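How Does a TV Show Make a Cliffhanger?
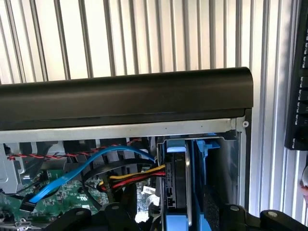

Metal up close, with a black bar along the top.

I love cliffhangers! My favorite show, Darncombe, has 16 episodes, and nearly every one stops right when the door creaks open. Why do writers do that? They want you to come back next week – and you do, don't you?

First they give a hero a problem. Then they make it worse. Then the music goes DUM and the credits roll. Try it with your own story tonight.

Comments (2)

Weken: my sister screamed at the door one

Lehner: When is season two? August??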